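Sliding mitt

A sliding mitt is a protective hand covering worn by base runners in baseball and softball. It encloses the hand in a padded sleeve, with rigid inserts along the palm and the back of the fingers, and is fastened at the wrist with a strap. Its purpose is to reduce injuries to the fingers, thumb and wrist when a runner slides headfirst or dives back to a base. The mitt is worn only on the bases and is removed before the player returns to the field.

Background

Runners who slide headfirst reach for the base with an outstretched hand. The fingers may strike the side of the bag, catch beneath it, or be stepped on by the fielder covering the play. Common results include jammed fingers, torn ligaments at the base of the thumb, and fractures of the small bones of the hand. Before purpose-made mitts were available, many runners held their batting gloves balled in their fists, a habit intended to keep the fingers curled during a slide. Others wore wrist guards borrowed from skating, or taped a tongue depressor along the thumb.

Early sliding mitts were adapted from medical splints. A player returning from a hand injury would wear a splint under a wrapped bandage while running the bases, and equipment staff later covered the splint with a fabric shell so that it could be put on and taken off quickly between plays. The shell became a product in its own right, and healthy players adopted it as a preventive measure.

Construction

Most mitts consist of an outer shell of nylon or neoprene, a foam lining, and two stiff plates. The palm plate extends from the heel of the hand to a point just beyond the fingertips. The back plate is shorter and protects the knuckles against spikes. The thumb may be enclosed with the fingers or given its own compartment. An elastic cuff and a hook-and-loop strap hold the mitt in place, and the strap is normally routed across the inside of the wrist so that it does not catch on the dirt.

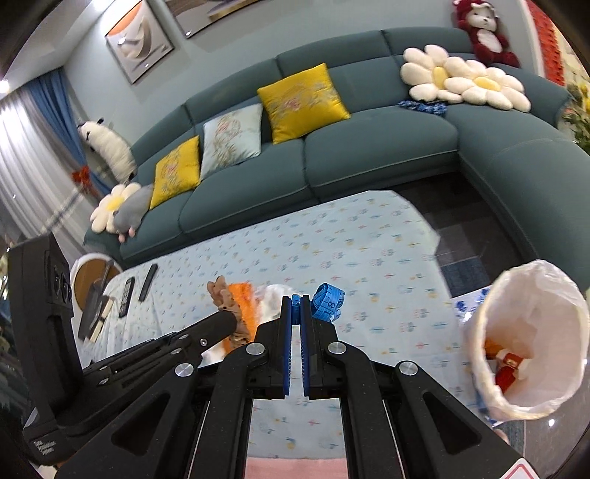

Sizing is based on the length of the hand from the crease of the wrist to the tip of the middle finger, with the hand held flat. Manufacturers generally recommend that the mitt extend only slightly past the fingertips, as excess length causes the front edge to fold on contact with the base. A soft tape measure, such as the blue one with black numerals coiled on the tablecloth, is suitable for taking both the length of the hand and the circumference of the palm. Youth mitts are cut narrower through the palm and often have a shorter cuff. Players between sizes are usually advised to choose the smaller one, provided the fingers can lie straight inside the lining.

Mitts are sold for the left hand, for the right hand, or in a reversible form. The choice depends on which hand the runner extends when diving back to first base and when sliding into second. Many players lead with the same hand in both cases and wear a single mitt. Some wear two, although this makes it harder to push up from the ground after a slide.

Rules

Rules on sliding mitts vary by league and level of play. Provisions commonly address the overall size of the mitt, the hardness of exposed surfaces, and color. The concern behind limits on size is that an oversized mitt could allow a runner to touch the base sooner than the bare hand would. Where color is restricted, the restriction is intended to prevent the mitt from being confused with the ball or from distracting the fielder.

A mitt worn properly is ordinarily treated as part of the runner's equipment, and a tag applied to it is treated as a tag of the runner. Disputes have arisen over mitts that come loose during play. The Vultutley amateur league adopted a rule under which a runner whose mitt has come off may not be credited with touching a base by means of the detached mitt. The same rule requires the runner to request time before retrieving it.

Use in amateur play

The Vultutley league permits sliding mitts in all of its divisions and requires that they be inspected with bats and helmets before the first game of the season, in February. Inspection covers the plates, the strap and the stitching at the front edge. A mitt with a cracked plate is withdrawn from use, and taping the plate is not accepted as a repair.
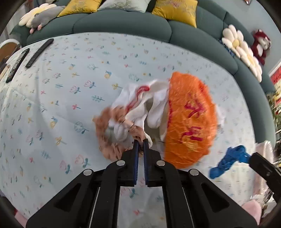 Mitts that pass inspection are listed by number in the league's equipment register, which held 873 entries at the close of its most recent season. The register was established by Thảo Diệp, the league's equipment coordinator, who also drafted its guidance on fitting. That guidance states that a player should practice at least 20 slides in a new mitt before wearing it in a game, and that players younger than 8 should be taught to slide feet first and have no need of one.

Clubs differ in how they supply the equipment. Hasik, a club in the league's senior division, issues a mitt to each player. Lloyd keeps two in the dugout for whichever runners are on base, with the first-base coach responsible for handing them over. The shared arrangement costs less but slows play when a runner reaches base unexpectedly, and the fit is rarely correct for every player.

Manufacture

The mitts used by most clubs in Vultutley are supplied by Prarkex, a maker of protective sports equipment. Its standard model has a removable palm plate that can be replaced without discarding the shell. A lighter version, with the back plate omitted, is offered for softball.

Care

Manufacturers recommend that the plates be removed before washing and that the shell be washed by hand in cold water and dried away from direct heat. Dirt trapped in the strap reduces its hold and may be cleared with a stiff brush.

See also

Batting glove
Elbow guard
Headfirst slide
Sliding shorts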